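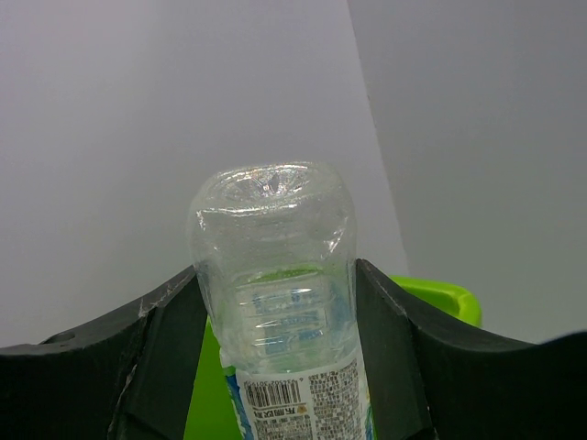
The brochure from Tolloleck had 16 pages, and Souad Badawi had read all of them on the bus. It promised that the arm would sort the plastic "with the patience of a good employee", and she had underlined this sentence in pencil, because she was the employee. Her own patience had lasted for many years at the long table in Ibarra Street, and it was never mentioned in a brochure. Now she stood with her coat still on and watched the two black fingers hold a water bottle upside down. They held it by the sides, just where the barcode was, and the round bottom of the bottle looked up at the ceiling with its dents and creases. It looked to her like the face of somebody who is woken too early.

"It does not squeeze too much," said Brunello Melis. He was the man from Tolloleck, and he had a clean shirt and a very soft voice. "You see? The force is limited. You can set it yourself."

"I also don't squeeze too much," Souad said.

He wrote something in his notebook. She would have liked to know what.

The trial was for 5 weeks. After it, Samah Hegazy had to decide if Prernia would rent the arm, and for how long. Samah was the owner of Prernia and she did not like to decide things in the cold months, so the trial was put in May, when the doors could stay open and people were more polite to each other. The rent was 687 a month with service, and 600 without. Zbigniew Duda, who repaired everything in the building, said at once that they should take it without. Samah said that he had not even read what service was. Zbigniew answered that he was the service.

In the first days Souad did not go near it. She had her place at one end and the arm had its place at the other, and between them was the yellow tape which Mr Melis had put on the floor with great care. But a sound is not stopped by a tape. She learned the small noise of the fingers when they closed, and the other noise, a little longer, when they opened. By the second week she could work with her back to it and know what it was doing. It was the same as with her husband in the kitchen, when he was alive.

In the second week also came the matter of the heap.

Mr Melis wanted the bottles to come one by one, with a space for each. It was written so in the brochure, on the page with the drawing of the smiling operator. But the people who brought bottles to Prernia did not bring them one by one. They brought them in bags, and they turned the bags over.

"We must give it a fair chance," said Mr Melis.

"This is what comes," said Souad. "The chance is what comes."

She took three bottles from her own side and laid them on the white table in front of the arm, close together as they would fall, one with its cap to this side and one with its cap to the other. Then she stepped back over the tape and folded her hands. 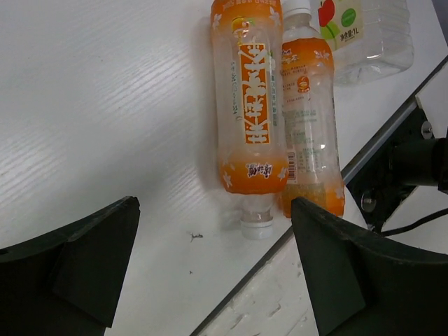

Photo: Ilham Benmoussa

The fingers came over the table, open, and stayed there. The big one with the orange panel lay with its white cap towards the gap, and it leaned so near to its neighbour that Souad herself would have taken them both in one hand. The one-litre water bottle lay behind, with a red apple on its label. Mr Melis did not say anything. Zbigniew had come from the workshop with a sandwich and he did not say anything also, but he said it in a happier way.

"It is thinking," said Mr Melis after some time.

"I know," said Souad. She was surprised to hear that her voice was gentle. She remembered her own first morning at that table, when old Mrs Hiteck -- everybody called her so, after the name on her overall, and her real name was lost -- had emptied a whole bag before her and gone away to drink tea. Souad had stood with her hands in the air for a long time. There had been so many of them, and she had not known which one was the first.

"Start with the one on top," she said.

"It cannot hear you," said Mr Melis.

"I am not talking to you."

Samah called her to the office on the last day of the trial. On the desk lay the brochure, and beside it the contract, with the two prices.

"I want to hear it from you," said Samah. "Is it good?"

Souad looked through the glass at the hall. Someone had left the lamp on above the table.

"It is slow when they lie together," she said. "With one alone it is better than me, in the afternoon. In the morning, no." She thought about it more. "The brochure is too proud. Ask him to take off that sentence about the employee, and then ask him for the lower price, and Zbigniew will do the oil or what it needs."

"And the tape?"

"The tape I can take away now," said Souad. "I only need a knife for the corners, he has glued it very well."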